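Keeping the Suturing Cell Running: Project Report
Oltholm lab, spring term

I signed up for this project because I wanted to learn suturing robots, and I ended up learning mostly about cables! My partner was Mamta Kandpal, and our job was to set up the two-arm cell, look after it through May and write down whatever we had to fix.

Every morning started at the instruments. We wiped the jaws, checked the pins at the wrist and ran 40 open-and-close cycles before any thread went near the pad. The wrist joint is the part I fussed over most – if a cable has slack in it, the jaws lag and the thread slips. 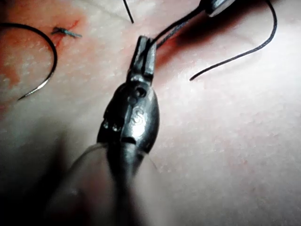
Gripper holding the suture over the practice pad.

Next came lining up the arms. Each one has its own idea of where zero is, so we homed them separately, then brought the tips together over the incision and corrected the offset in the Jemier software (a bit clunky, but it saves your settings). We did this before each run, with the needle and thread already laid out on the pad.

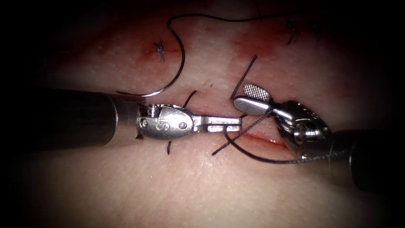

What went wrong

Our log has 1127 grasp commands in it, and 167 of those are marked as slips. I blamed the jaws. Mamta blamed the cable tension, and she was right, which she has mentioned a few times. Khrystyna Lysenko, our supervisor, showed us how to re-tension the right arm, and after that we only touched it every 800 cycles.
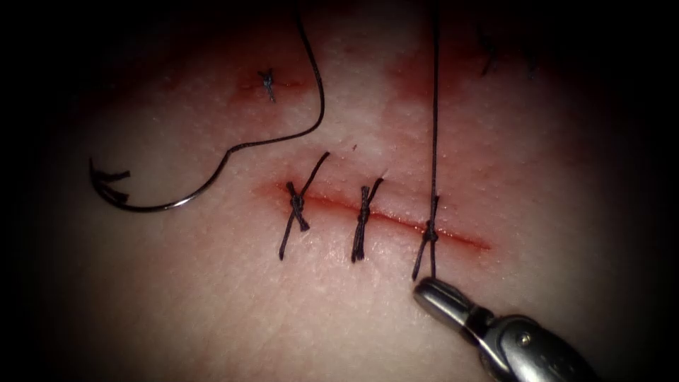 The other thing I'd change is how we handle long thread. An uncut strand is easy to snag when you park an arm, so I added a slow retract move to the shutdown script. It takes longer and I don't mind a bit. The script and our tension notes are in the Rawat folder for next year's group.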